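Subscription box

By Beril Keskin
Last edited in December

A subscription box is a parcel of goods sent to a customer on a repeating schedule, usualy monthly. Contents picked by the seller, the buyer, or a bit of both. Common types: snacks, cosmetics, stationery, small electronics, craft supplies.

History

Older than the name. Fruit clubs and book clubs mailed goods to members long before online ordering. An early local case is the Bekusthorpe seed parcel, 99 members in its first year, packets of seed plus a printed letter. Run by Kristof Hermans out of a rented shop. Closed when postage went up.

Later sellers moved to web sign-up. Cerkico sent mixed household items, had 1606 subscribers at its peak, then dropped the monthly plan and went quarterly.

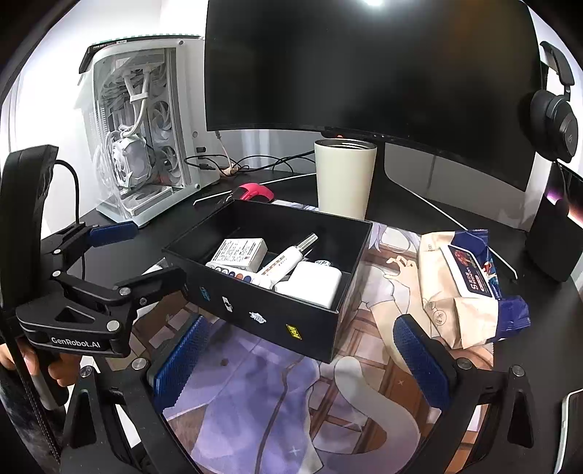 Packing

Most sellers pack by hand at first. Heavy items go at the bottom, liquids in a sealed bag, paper last so it gets seen first. Box size gets fixed early and the contents chosen to fit it, which keeps shipping rates steady. Ateş, a tea seller, used the same carton for seven years. Outer cartons plain, inner ones decorated.

Criticism

Waste is the main complaint. Also hard-to-find cancel buttons and filler items. Saadet Tuncer's survey of 726 former subscribers found price was the top reason for leaving, ahead of unwanted goods. Miklós Kun disputed the sample, too many snack boxes in it.

Some sellers now allow skipped months. Pidudura lets members swap one item per parcel, up to the day before it ships.

See also: mail order, gift basket, book club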